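Search this board Go

Vancomycin troughs vs AUC on a small renal ward

platden_pharm wrote:
We are still dosing vancomycin to trough levels. I have been asked to write up the case for moving to AUC-guided dosing before November. The audit set is 123 courses. Main finding so far is that a fair number of patients with a trough under target had a perfectly adequate calculated AUC, and had their dose put up anyway. Creatinine rose afterwards in several of them. I have not adjusted for contrast or for co-prescribed piperacillin-tazobactam.

Has anyone made the change without buying software?

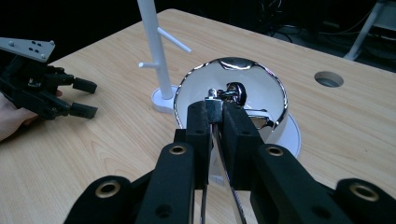
Anjani Nair replied that two timed levels and a spreadsheet will do it, provided the sampling times are written down properly. First-order equations, peak drawn one to two hours after the end of the infusion, second level near the end of the interval. The arithmetic is the easy part. Our failure was nurses recording the time the sample was due and not the time it was taken.

govindasamy_r wrote:
Disagree about the spreadsheet. Ours had a locked cell that somebody unlocked. It gave a daily AUC of 702 for a patient whose real figure was well inside 400 to 600, and a dose was held on the strength of it. If you go this way, version control it and have a second person check.

Also two levels per patient doubles the bleeds. On a renal ward with poor veins that matters.

skakow wrote:
You can do it with one level if you use a Bayesian estimate with a decent population model. Whether the model fits dialysis patients is another matter. Most of them were not built on dialysis patients.

platden_pharm wrote:
Dialysis patients are excluded from the audit for that reason, 40 courses gone. They would stay on pre-dialysis levels whatever we do for the others.

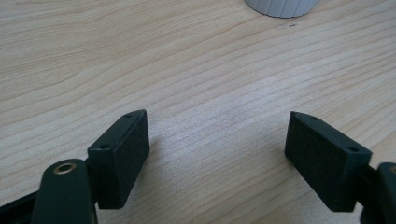 Photo: platden_pharm

stovero wrote:
What MIC are you assuming? The AUC target means little if the lab reports 2 by one method and 1 by another. We just assume 1 for MRSA and look again if the patient is not improving.

platden_pharm wrote:
Assuming 1 throughout. Lab uses broth microdilution for blood isolates only.

govindasamy_r wrote:
Then say so in the methods, because a reviewer will ask. And adjust for pip-tazo. That creatinine rise may be partly a tubular secretion effect and no injury at all. Without it I would not accept the safety argument.

Anjani Nair wrote:
Agree on pip-tazo. Still think two levels is safer than a model you can't inspect. Can send our sampling form if wanted, it's one side of A4.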